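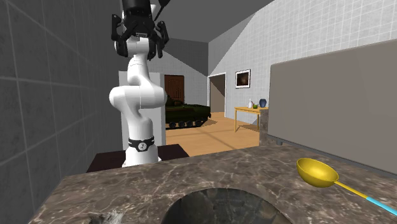 Brallwood Stone Soap, 2-bottle set

We've been making this gentle cleaner for marble and other natural stone for longer than I care to admit, and it's still the one I reach for every single evening after supper! It's a mild liquid soap with a light linseed smell (my sister calls it "the painter's cupboard"), and a capful in a bucket of warm water does a whole kitchen. Wipe on, rinse with clean water, dry with a soft towel, and off you go.

Please keep vinegar and lemon cleaners well away from marble, however much your neighbor swears by them. They eat into the polish and leave dull spots that no soap will bring back.

Item 311. Two bottles, measuring cap included. Orders in by Tuesday noon go out the same week, packed by Nadiia Tkachenko, who is very generous with the paper. 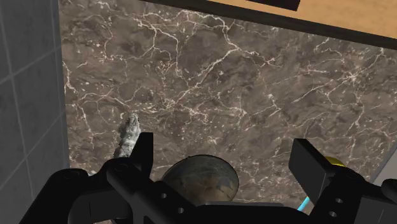
Can I use it on a countertop that has been sealed?
Sealed stone is fine. The soap won't strip the sealer, though you should wait until a new coat has fully cured before the first wash.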